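Product sheet, revision 2024-05-14

# Braltness Planner

Braltness is a whole-body motion planner and scene simulator for two-armed mobile robots. It runs as a single service on a Linux workstation and takes a robot model, a room file and a set of goals. It returns timed joint paths for both arms and the base. The same service drives the simulator and the real controller, so a task file does not have to be rewritten between the two.

The package is written and supported by Henolbridge. Fengying Qin maintains the planner core and Natalina Costa maintains the room importer.

## What is in the package

- **braltd** – the planning service
- **Godia** – the room importer and editor
- **Pan** – the viewer and log player
- Python and C++ client libraries
- 14 furnished room files, with and without collision shapes
- 196 regression tasks, each with a stored path to compare against

## Planning

Arms and base can be planned together or one at a time. Joint planning is the default. If the base is locked in the task file, the planner treats it as a fixed obstacle for both arms.

Self-collision is checked against the full body shell, including the torso cover. Earlier releases used a box for the torso, which blocked a good deal of free space directly above it. The shell check is slower on the first call and is cached afterwards.

Each gripper has its own clearance value. The default is 2 cm. Lower values are accepted, but the service writes a warning to the log when a path runs alongside a wall or door frame at less than the default.

## Rooms

Godia reads common mesh formats and writes a room file with three layers: visual, collision and labels. Thin parts such as chair legs are kept as separate shapes in the collision layer. They can be merged into one block per chair with `--merge-legs`, at the cost of losing the space under the seat.

Textures have no effect on planning. They are carried through for users who feed rendered views to a perception module.

## Body camera view

Pan can attach a view to any link of the robot model. The view follows the full pose of that link, roll included, and no levelling is applied unless `--level` is set. Walls and floor lines will therefore slope whenever the link does. Both views below are from the dining room file, without levelling.
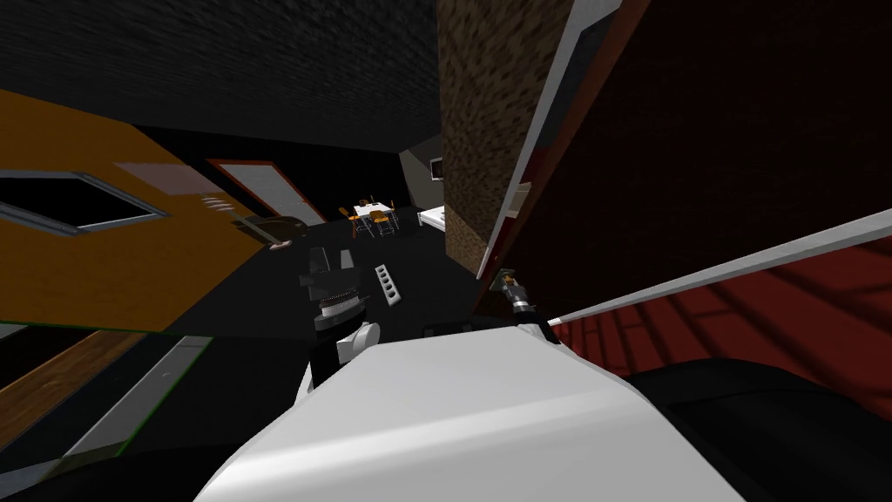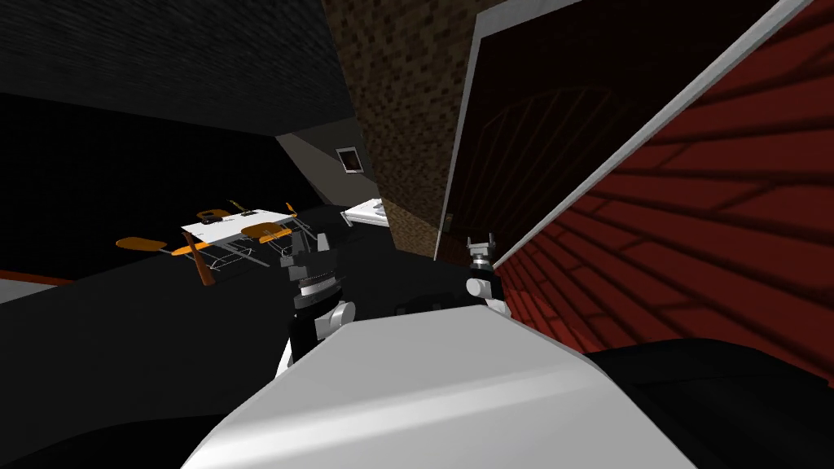
## Requirements

| Item | Value |
|---|---|
| Operating system | 64-bit Linux |
| Memory | 16 GB, 32 GB for large rooms |
| Graphics card | needed for Pan, optional for braltd |
| Disk space | 2 GB without the room files |
| Network port | set in `braltd.conf` |

## Known limits

- Soft objects are not modelled.
- Doors in room files are static. A door that must open has to be added as a jointed object in Godia.
- Log playback in Pan does not show the label layer.
- Changing a clearance value while a plan is running has no effect until the next request.

## Licence and ordering

A single-seat licence costs £479 per year and covers one workstation and any number of robot models. Updates are included for the licence period. Room files may be edited and used in published work – they may not be resold as a separate set.

Orders and trial requests go through the Henolbridge sales desk. Please give the robot model and the number of arm joints when asking for a trial key.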